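We use cookies to remember your settings. By continuing to read you accept this. Accept | Manage

Moving my mother's kitchen to Prutden

Last updated: 28/10/2023

My mother gave up the house in Clelham this year and moved into a flat in Prutden, two streets from my sister Sevim. She had been in the house since before I started school. The flat has one bedroom, a living room and a kitchen you can cross in three steps. I took a week off work to help, and most of that week went on the kitchen.

We started with the pots. My mother cooks for a crowd whether there is one or not, and she owned pots to match. I suggested she keep four. She said seven. We put them all on the floor and she picked out the ones she had used since January, and that came to six, so six went in the van. The big one she used for stuffed cabbage went to Fadime Demirtaş next door, who had been borrowing it for years anyway and still had the lid.

The spices took an afternoon. A lot of the jars had no labels, and she would open one, smell it, and say what it was. Two of them she couldn't name and we threw those out. I bought a label maker for the rest. She thinks labels are silly in your own kitchen, but Kaan does some of her cooking now and he once put cinnamon on the eggs instead of paprika.

The move itself was simple. We rented a van from Keskin for one day and paid 814 for it, including the extra insurance. I would have skipped the insurance, but Kaan was driving. We packed 21 boxes from the kitchen alone. The plates went on their edges with dish towels between them, and we lost one saucer and the handle of a sugar bowl. The handle has been glued back on.

The flat's cupboards are the real problem. They are tall and shallow, and my mother is not tall. Anything above the second shelf is out of use unless someone is visiting. We got a quote from Grarent for pull-down shelves and it was 1576, with a six-week wait. She said no before I finished reading it out. Instead we put the everyday dishes in the low cupboard under the window and the serving dishes up top, and she has a folding step that lives behind the door. I don't love the step. Sevim has promised to get the high things down for her on Sundays and so far she has.

There are only two drawers. One has dish towels and the other has knives, foil, string and the tin opener. Nothing else fits, so the things you eat with stay out where she can reach them. Nipon Phetsri, who lives across the landing, does the same in his kitchen and says he has never missed having a cutlery drawer.

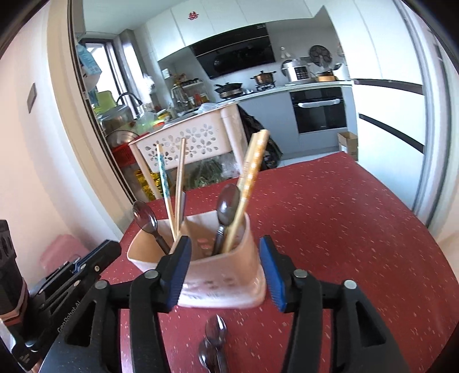

Chopsticks and cutlery in the pink caddy.

My mother learned to use chopsticks late, from a neighbor in Clelham, and she likes them for turning things in a frying pan. She says tongs tear the eggplant.

What is left to do: the light over the stove buzzes, the window needs a new catch, and there are still two boxes in the hall marked "kitchen, other." I know one has the cake tins in it. The other is heavy and she won't say what she packed. I'm going back at the end of next month with a drill and we'll open it then.

Melahat Canpolat

Get new posts by email. Enter your address to subscribe. You can unsubscribe at any time.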